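June, late, kitchen end of the big table

Woke up at six convinced that the joint limits were in the wrong units. Lay there for a while feeling clever. Got up, checked, and the joint limits were fine. Went back to bed and couldn't sleep, so the day started at six anyway, on the strength of a bug that didn't exist.

The real bug is the wrist. It has been the wrist since last week, and I wrote in these pages that it was the wrist, and then I spent days on the shoulder because the shoulder was more interesting. Brokus (that's the planner, for the benefit of whoever finds this notebook after I've thrown myself in the canal) hands down a perfectly decent path, the controller follows it nicely, and then a hand's width above the target the wrist decides it has opinions. It rolls. Nothing in the path asks for a roll. I plotted the commanded angles and they were as flat as my enthusiasm.

Da-eun Han called at nine and asked whether I was logging the commanded angle before or after the filter. Before, I said. She let that sit there. She does this, lets you hear your own sentence for a bit, and by the time I'd made coffee I was logging after the filter and there was the roll, plain as day, a fat little hump in the last stretch of every descent. So the planner is innocent. I owe Brokus an apology and about forty rude commit messages.

The filter is mine. I wrote it in March in one evening and was very pleased with it. It smooths the target pose by averaging the last few orientation estimates, and it averages them the way a person does when he has forgotten that a quaternion and its negative are the same rotation. Whenever the perception side flips the sign, my filter takes the mean of two things that are identical and gets garbage. Then it normalizes the garbage, so the garbage looks respectable. Whole textbooks warn you about this. I own one of them. It's holding up the monitor. 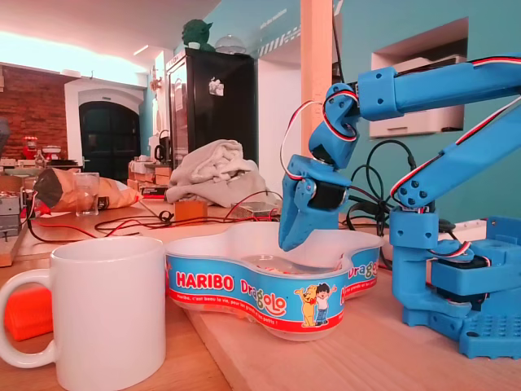
Descent target for the day. Dragolo, family of one.

Fixed the sign thing before lunch: one dot product, one if. Two lines to undo a week. I ran the replay over the old logs first, because I have learned something in this life, and the hump was gone from every one I tried. Then I let it loose on the table and got a fresh problem, as one does.

The fresh problem is that perception does not believe in clear plastic. Hosach, the depth module, looks at the candy tub and sees the label just fine – it's a loud label, a man could see it from the street – and then above the label it sees whatever it feels like. Sometimes the lid. Sometimes the table behind. On one run it reported a surface floating well above anything I own. The planner, being polite, plans a grasp for whatever it's told is there. I watched the point cloud on the screen and it looked like somebody had sneezed.

I knew this would happen. There's a line in my own notes from the spring: "don't start with transparent objects." Underlined. In the afternoon I considered swapping the tub for the small block of wood, which is matte and square and has never lied to anyone, and then I thought, no, the tub stays, we are going to have this out.

So I did the cheap thing. The color detector is solid on the label band, so now the estimate takes its position from the band, and the height of the lid is a constant in a config file, measured with a ruler. Da-eun says this is cheating. I say it's a prior. She says a prior has a variance. I put in a variance. We're both right, and it's ugly, and I called the field lid_height_for_now, which means it will outlive me.
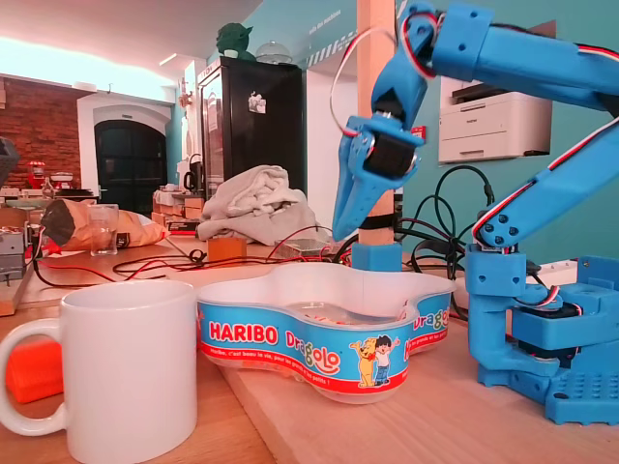
Anton Wexler

While I was in there I finally looked at why planning takes so long. The budget is 600 milliseconds and it was coming in over that on almost every request, which I'd been putting down to the collision checks. Profiled it. The collision checks are nothing. It was reloading the mesh of the arm from disk every single time, all of it, down to the last little hole in the base, because I never simplified the model I exported for printing and then handed that same file to the planner. 3,000 samples per request, fine, no trouble at all, and then this enormous chunk of time spent reading a file that hasn't changed since it was made. Cached it, swapped the links for capsules, and the mean is now 356 milliseconds. I should feel good about that. Mostly I feel like someone who has stopped driving with the handbrake on.

The capsules don't include the cables. I noticed this about an hour after being proud of them. The arm carries that loop of wire out by the wrist, and as far as the planner knows, it isn't there, so a path that grazes something with the loop is a clean path. Fattened the wrist capsule to cover it. Now the planner won't go near the mug at all, keeps reporting no solution for poses I could reach with my elbow. Shaved it down a bit. Fattened it again. I don't have a principle here, I have a slider.

Wrote the update for the Flonavano people at five. They want to know if the tooling will be ready for them to try by the end of the month, and I typed "yes", then "yes, mostly", then a paragraph. Left the paragraph in. They'll want a log viewer that doesn't need me sitting next to it, and at the moment the log viewer is a script called plot2_final_b.py with my home directory written into it in five places.

Tomorrow: test for the sign flip, so it can't come back. Put the timestamps in the pose messages like an adult. Ask Wang if he still has the old calibration routine, since mine drifts and his didn't, or he says it didn't. Read what Da-eun sent about variances. Take the textbook out from under the monitor and find something else the same thickness.

Bed at eleven. Units are still fine, I looked.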